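Section 4: Setting Up and Looking After Your Pindura Benchtop

By now the legs are on, the frame is square and you have probably earned a cup of tea. This section covers the top itself, from laying it down to living with it day to day. Please read it through once before you pick anything up, as a couple of the steps go better with a second pair of hands.

4.1 Before you start

Your top is made from strips of pale timber glued side by side, butcher-block style. Timber being timber, some strips will be a touch darker than their neighbours and the grain will wander a little. We sort the boards at our Drostcombe workshop, but we don't try to match every one, and we rather like them that way.

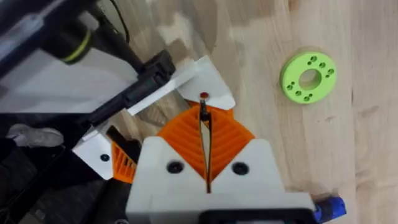 Fig. 7. Strips, soft grain and a few darker patches on a light wooden top.

Let the top rest flat in the room where it will live for at least two days. Keep it out of direct sun and well away from heaters while it settles.

4.2 Fitting the top

1. Lay an old blanket on the frame so you don't mark the underside as you slide the top across.

2. With a helper at the other end, lift the top on and ease the blanket out. The 70 cm side runs front to back.

3. Check the overhang with a tape measure. You are after 26 mm on every side. If your room is tight, you can push the top flush at the back and let the front take the extra.

4. Start all the screws from underneath by hand, then go around again and snug them up with a screwdriver.

Caution: Please don't use an impact driver here. The screws are short and it is very easy to strip the holes.

5. Set a level on the top, first along the strips and then across them, and adjust the feet until you're happy. Old floors can take a bit of patience. The test bench at Ondrejka Street stands on boards laid in 1980, and we still give its feet a quarter turn every May.

4.3 The first coat of oil

6. Wipe the top with a barely damp cloth and leave it to dry overnight.

7. Pour a small puddle of Pekirar bench oil in the middle and work it outward with a lint-free rag, following the strips. Give it fifteen minutes, then wipe off everything that hasn't soaked in.

8. Wait a full day and do it once more. What you want at the end is a faint sheen, with no sticky spots when you lay your palm on it.

Caution: Oily rags can catch fire on their own if they're left in a heap. Spread them flat outdoors to dry before you throw them away.

4.4 Everyday use

Most people use the top for small projects, so parts end up sitting on it for hours at a time. Smooth plastic pieces are no trouble at all and can be set straight down on the wood.

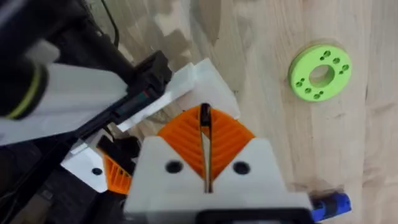

Anything heavy with a sharp corner deserves a scrap of felt underneath, and so does anything freshly painted. Slide your work around as little as you can manage. If you do scratch the surface, rub along the grain with fine sandpaper, dust it off and dab on a little oil.

Note: Bright lamps placed low and to one side make every tiny mark look like a canyon. Have a look in ordinary daylight before you reach for the sandpaper!

4.5 Spare parts

Replacement feet and screw packs are listed under part number 695. Write to Halldóra Thygesen at the Drostcombe workshop, mention the colour of your frame, and she will see that the right ones go in the mail.

Section 5 covers the drawer.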